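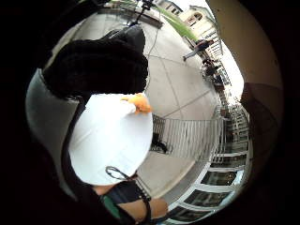
Sidewalk slabs and joint lines, street side, morning walk.

Grikska Walking Route: Sidewalk Check
Date: Jun 1, 2018
Checked by: Apostolos Vrettos
Section: Tsoukalas Bakery to the Mitley Street corner

1. Main slabs: OK
Good wide concrete along this bit, big slabs, and I like it a lot more than the brick on the other side (my ankles have opinions about that brick). I walked it once each way and didn't feel anything rock under me.

2. Joints between slabs: OK, one to watch
The joints are thin and straight for most of the run. The one outside number 185 has a lip on it. I put the ruler down and got 3 mm, so it passes, but a stroller wheel will find it. Please measure that one again in July and write the number down this time! Last year's sheet just says "fine."

3. Clear width: OK
The narrowest place I found was 60 inches, between the bakery's sign and the wall. Two people can pass there if one of them isn't carrying a cake box. I asked about scooting the sign in a little and they said sure.

4. Curb ramp, Mitley corner: NEEDS WORK
The ramp itself is solid. The bumpy panel has a loose corner on the street side, and I could lift it with my shoe. I put in a repair request with the city, ticket 2058. If you're walking this section before it gets fixed, keep the group to the left and say something out loud so the folks at the back hear it too.

5. Drain covers: OK
All seated. The one by the mailbox clanks when you step on it but it doesn't move.

6. Overhead: OK
Low branch from last time has been trimmed, hooray. I'm six foot one and nothing touched my hat.

7. Lighting: NOT CHECKED
I did this in the morning, so no idea. Somebody who goes out on the evening walk could fill this in for me, just pencil it on the sheet.

8. Places to stop and rest: COULD BE BETTER
There's the bench outside Tsoukalas and then nothing until you're around the corner. That's a long stretch for a few of our regulars. I'd love a second bench about halfway and I'm going to keep writing that on every sheet until we get one.

Overall: open for walks, with a heads-up at the ramp.

Next check: July, same section. I can do it again unless the Wasarstead people want to swap, in which case I'll take their hill and they can have my clanky drain.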